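Aufgaben mit Handgreifern vormachen: was vor der ersten Aufnahme zu klären ist

Stand: November 2020

Wer einem Roboter etwas beibringen will, bekommt gern zu hören, man müsse es ihm nur ein paarmal zeigen. Ich halte das für Werbung. Ein Roboter lernt aus schlechten Vorführungen vor allem schlechte Bewegungen, und die meisten Vorführungen sind am Anfang schlecht. Die folgende Anleitung stammt aus dem Projekt Ustine, gilt aber für jeden Aufbau, bei dem ein Mensch die Greifer selbst in den Händen hält.

1. Aufgabe eingrenzen
Schreiben Sie in einem Satz auf, womit die Aufgabe beginnt und womit sie endet. »Korb umstellen« reicht nicht. »Korb an beiden Seiten fassen, anheben, gerade abstellen, loslassen« reicht. Wenn zwei Leute den Satz lesen und Verschiedenes vorführen, taugt er nichts.

2. Hände wie Roboterarme bewegen
Das ist der Punkt, an dem fast alle scheitern. Das menschliche Handgelenk kann Dinge, die der Arm später nicht nachmacht. Führen Sie langsam, ohne Schlenker, und halten Sie die Ellbogen vom Körper weg. Kein Nachhelfen mit dem Daumen, auch nicht ein einziges Mal - genau diese Aufnahme landet sonst im Training.

3. Kabel führen
Vor jedem Durchgang einmal beide Greifer in die äußersten Positionen bringen. Spannt ein Kabel, wird umgelegt und neu begonnen.

4. Beidhändig greifen
Große, leichte Gegenstände mit 2 Greifern gleichzeitig anfassen. Der Druck muss von beiden Seiten kommen, sonst schiebt man den Korb nur über den Tisch. Bei Geflecht rutschen die Backen gern in die Zwischenräume; dann lieber absetzen und neu ansetzen, der Durchgang wird verworfen.

5. Weiche Teile getrennt üben
Seile, Bänder und Tücher verhalten sich bei jedem Versuch anders. Ich würde sie nicht mit dem Korb in eine Aufgabe packen, bevor beides einzeln sitzt. In der Anleitung von Kistomham steht es umgekehrt, überzeugt hat mich das nie.

6. Ausgangslage verändern
Drehen und verschieben Sie den Gegenstand zwischen den Durchgängen. 100 Aufnahmen mit dem Korb an derselben Stelle sind für mich weniger wert als 20 mit wechselnder Lage.

7. Aussortieren
Wir hatten im Mai mehr als 1534 Durchgänge auf der Platte und waren stolz darauf, bis wir sie ansahen. Sehen Sie jeden Tag die Aufnahmen desselben Tages durch. Das automatische Prüfskript von Mets findet Aussetzer in der Aufzeichnung, aber keine ungeschickte Bewegung. Ob sich das Verfahren am Ende gegenüber einer gewöhnlichen Fernsteuerung lohnt, wie wir sie bei Bonness benutzt haben, ist für mich offen.
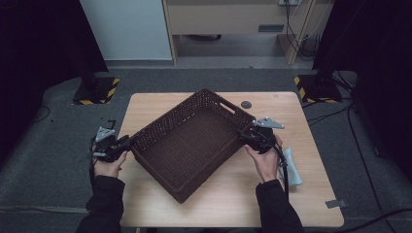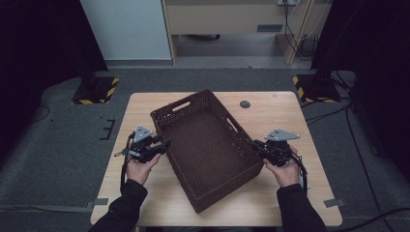
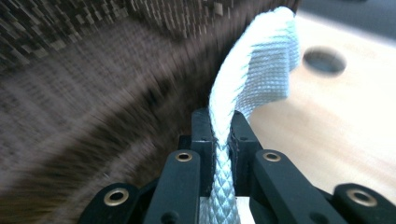
Bild 1 und 2: Handgreifer zu beiden Seiten des Korbs. Bild 3: weißes geflochtenes Seil zwischen den Greiferbacken.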